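Whiteboard 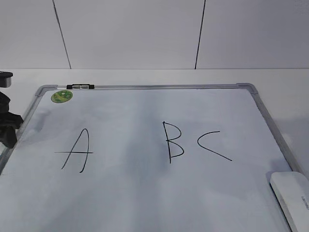
A whiteboard, also called a dry-erase board or a marker board, is a smooth, glossy panel, usually white, that can be written on with special markers and wiped clean again. Whiteboards are found in classrooms, offices, hospital wards, kitchens and garages, and in a good many places have taken over from the chalkboard, though the older board still has plenty of loyal friends who miss the sound and feel of chalk.

Origins

Boards of this general kind came into everyday use during the second half of the twentieth century. Early ones had to be wiped with a damp cloth, and people who worked with them remember keeping a bowl of water close at hand, which did no favors to the papers on the desk. The arrival of inks that could be rubbed away with a dry cloth or a felt eraser changed matters a great deal, and from then on the boards spread quickly through offices and, a little later, through schools.

Schools were slower partly because of cost and partly because a chalkboard, once it is on the wall, lasts a very long time. In the town of Firkwood, for instance, the school district voted in March to replace its chalkboards, 218 of them in all, and the work took three summers. A few of the old slate panels were kept by teachers and ended up as garden signs and kitchen menus.

Surfaces

The cheapest boards have a melamine surface, which is a resin-coated sheet over a pressed wood backing. Melamine is light and easy to hang, and for a family calendar or a child's bedroom it does very nicely, but it tends to hold on to old ink as the years go by. Painted steel is a step up and will hold magnets. Porcelain on steel, made by baking a layer of enamel onto the metal at high heat, is the hardest wearing of the common types and is the usual choice where a board is going to be written on and wiped all day long. Glass boards are prized for their looks and clean up beautifully, although they are heavy and need strong wall fixings.

Ghosting

The faint gray traces left behind after wiping are known as ghosting. They may come from ink left on the board for weeks, from a dirty eraser that spreads more than it lifts, or from a surface that has worn and become slightly porous. A soft cloth and a cleaner made for the purpose will take care of most of it. Permanent marker, written on a board by mistake (and it happens to the best of us), can often be loosened by going over the same lines with a dry-erase marker and wiping while the ink is still fresh. Scouring powders and rough pads are best avoided.

Classroom use

Small boards that lie on the desk have become a familiar part of teaching in the early grades. Children practice their letters and sums on them, hold them up for the teacher to see, and rub out a mistake without leaving a hole in the paper, a real comfort to a child who is shy about getting things wrong. At the Ponemby primary school, each first-grade room keeps a crate of 33 such boards by the door, along with a bag of old socks that serve as erasers.

Markers

Dry-erase ink contains a pigment, a solvent that evaporates quickly, and a release agent that keeps the color from bonding with the surface. Markers should be capped firmly after use and are best stored lying flat, so that the ink doesn't settle at one end. Low-odor markers are widely sold and are kinder to everyone in a small room.

See also: Blackboard, Bulletin board, Flip chart, Slate (writing)

This page was last edited on December 18, 2018.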